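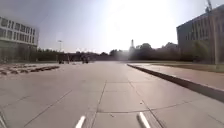
Chapter 6
Joints in Concrete Paving

6.1 Why a slab must be divided

Concrete becomes smaller as it dries. It also becomes a little longer when the temperature rises and a little shorter when it falls. A piece that lies free on a table can do this without any damage, but a pavement does not lie free. It rests on a base, and the base holds it by friction. When the slab wants to shorten and the base does not let it, tension grows inside the material, and concrete is weak in tension. At some moment it cracks.

The designer cannot forbid this movement. He or she can only decide where the slab will open. A joint is a place chosen in advance, straight and easy to seal, where the movement may happen. A crack is the same opening in a place chosen by the concrete. In this chapter we study how joints are selected, how far apart they are put, and what kind of care they need over the years.

The student should already know the content of Chapter 5, especially the section on curing. Many problems that are blamed on joints begin in the first night after placing.

6.2 Three kinds of joint

Contraction joints are shallow grooves, cut with a saw or formed with a tool while the surface is still soft. The groove makes the slab thinner along one line, so the crack forms below it and stays hidden. The usual depth is one quarter of the slab thickness. For a slab of 100 mm this gives a groove of 25 mm.

Isolation joints – in many countries also called expansion joints – go through the full thickness and are filled with a soft material. They separate the paving from things which move differently, such as walls, columns, curbs and drains. In large open areas they are also placed between groups of panels.

Construction joints are found where the work stopped and began again later. A good plan puts them on the same lines as the contraction joints, so that the finished surface shows one pattern.

6.3 The market square at Watstead

We will return several times to one project, the market square at Watstead, and for this reason its history is given now.

The first design was made by Neema Nyanda. She drew panels with sides of three meters, and an isolation joint along every curb. During the work the contractor asked to make the panels longer in one direction, to save on sawing. The change was accepted. The slab was 129 mm thick, measured later from cores, and the long side of the new panels reached 13 times the short side in the strip next to the drain. No rule of practice supports such a shape. A panel should be close to a square, and its long side should not be more than one and a half times the short one.

The strip cracked across its width before the second winter. Conall Hanrahan, who inspected it in January, wrote in his report that the cracks "have made the panels that the drawing forgot." The distance between them was very regular. The rest of the square, where the original design was followed, had only small damage at the corners.

Problem 6.4 at the end of the chapter uses the measurements from this report. Before you read further, try to sketch a plan for a strip 600 mm wide beside a straight drain, and mark which lines you would saw and which you would fill. Keep the sketch – we will correct it together in Section 6.7.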